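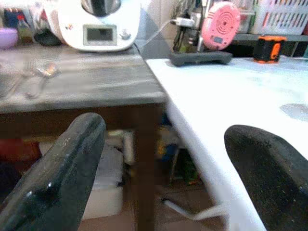

Skokmont sells its two-finger gripper as a drop-in part, and I have learned to be wary of that phrase. The box held the fingers, a wrist camera bracket and a seven-page manual that spends most of its length on warranty terms. I bought two, one for each arm.

Mounting went fine. The cables did not. The loop that comes off the camera is too long for close work and too stiff to tuck away, and the manual says only to "secure as needed." Ermont puts a clip in the bag for this. Skokmont wants $7 for one.
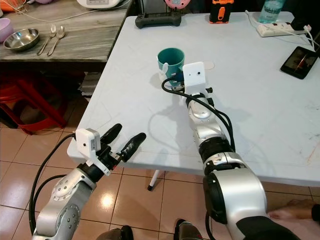

My other complaint is the view. The fingers are fat, and from the wrist they eat up a lot of the picture, so small things between them are easy to lose. A slimmer pair is promised for later. I don't review promises.

Cups are the easy case – a straight side, some height, plenty to squeeze. Every gripper looks good on a cup. Flatware lying on a table is where I'd want to see proof, and the Skokmont sales video skips it.

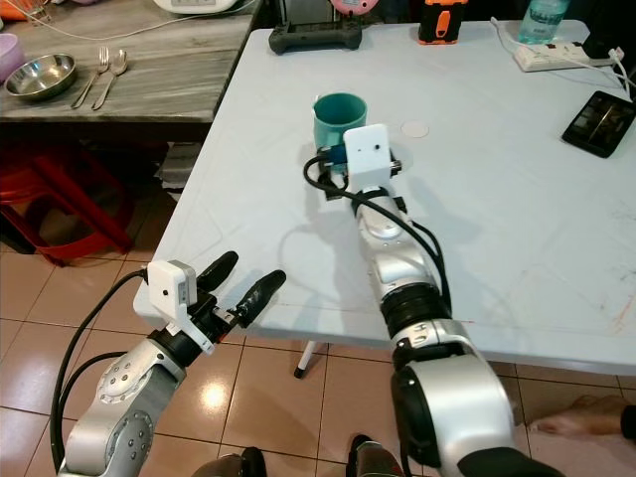
The claimed 120 grips a minute means nothing to me, as no job I have runs that fast. At $700 apiece I'd wait for the slim fingers, or look at the Ermont first.

Hjalti Bergmann
22 Jul 2019

Filed under: Grippers & Wrist Cameras
Shares 120 | Comments 7

Recent reviews
Popescu arm controller, second look
Porville wrist camera: paying for the name?
Ermont gripper after a month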